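Vodilville, or How I Learned to Load a Van

1. Ameo

I got the job because I had a driving licence and Linnea Viklund didn't. That was the whole interview. She rang me up from the services outside Leeds (I still don't know who gave her my number) and said, can you drive a long van, and I said yes, and she said, can you be in Hull by four. I'd never driven anything longer than my mum's Astra, but it was ten to one and I had nothing on, so I went.

The band was called Ameo. You won't have heard of them unless you were the sort of person who bought cassettes off a trestle table in 2010, in which case you've probably got both of their records and a tote bag. Linnea sang and played a keyboard with a sticky F sharp. Idun Haugland played drums and did the money. There was a bassist too, but he'd left that morning over something to do with a sleeping bag, and I never met him, though I wore his coat for the rest of the tour.

Hull went all right. They did the set without bass, and Idun hit everything twice as hard to fill the gap, and a man by the bar shouted for a song from the first record and then talked all the way through it. Afterwards I sold eight T-shirts, every one of them a medium, and dropped the change tin down the back stairs. Linnea sat on the bottom step picking up five pence pieces and singing to herself, and I thought, well, I'm staying.

2. The van

It was an old white Engebretsen with a sliding door that only slid if you kicked it. Idun showed me how to load it. Drums first, flat against the back of the seats, then the big amp, then the keyboard on its side with a duvet round it, then bags, then whoever had lost the argument about the front seat. She was very strict about this. If you got it wrong she'd stand there in the rain with her arms folded until you took it all out and started again.

I got it wrong in Sheffield, and in Stoke, and in Cardiff I got it nearly right but put the cymbals under the amp. "Again," said Idun. It was one in the morning and there was a hen party watching.

We mostly slept on people's floors. You get to know floors. Linnea liked to be near a door and Idun liked to be near a radiator, even in summer, and I went wherever was left, with the coat over me. 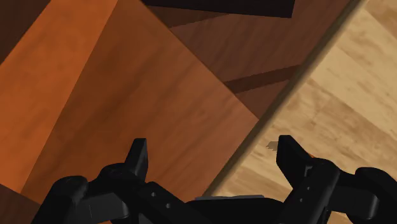 3. Vodilville

The big one was meant to be Vodilville. Everybody talked about it as if it were a city, but it was a field and a barn and a car park, with one decent stage and a second one that leaned. We were on the one that leaned. I've still got the running order in a drawer: August 10, 2010, Ameo, 24 minutes, no encores, written in green felt tip by somebody with lovely handwriting.

We'd been told there were 2,777 tickets sold, and Linnea kept saying the number all the way down the A road, in different accents. Then we got there and they were all at the other stage watching Vitov, who had a smoke machine and a trumpet player and a song off an advert for yoghurt. We had 40 people, and a dog.

I was plugging in the keyboard when Linnea crouched down next to me and said, "You can play a bit, can't you?"

I said no.

"You were playing in that kitchen in Stoke."

I'd been playing the theme from a hospital drama, with two fingers, on somebody's little brother's guitar. I told her that. She said the bass had the same strings, only fewer, and that Idun would nod when I had to change. Then she hung it round my neck. It was so much heavier than I'd expected, and the strap was set for somebody a foot taller, so it hung down near my knees and there wasn't time to fix it.

Idun nodded. I changed. She nodded again and I changed back. I don't remember any of the tunes, just her head going up and down behind the cymbals and the dog asleep by the monitor. In the fourth song I came in early and Linnea turned round and laughed so much that she missed her line, and a few people at the front sang it for her. They knew the words! I hadn't thought about anybody knowing the words.

When we'd finished I went to unplug everything and my hands wouldn't do it, so Linnea did it for me. Over the hill Vitov were playing the yoghurt song for the second time.

"Were we good?" I asked Idun, out at the van.

She gave the door a kick.

"Drums first," she said.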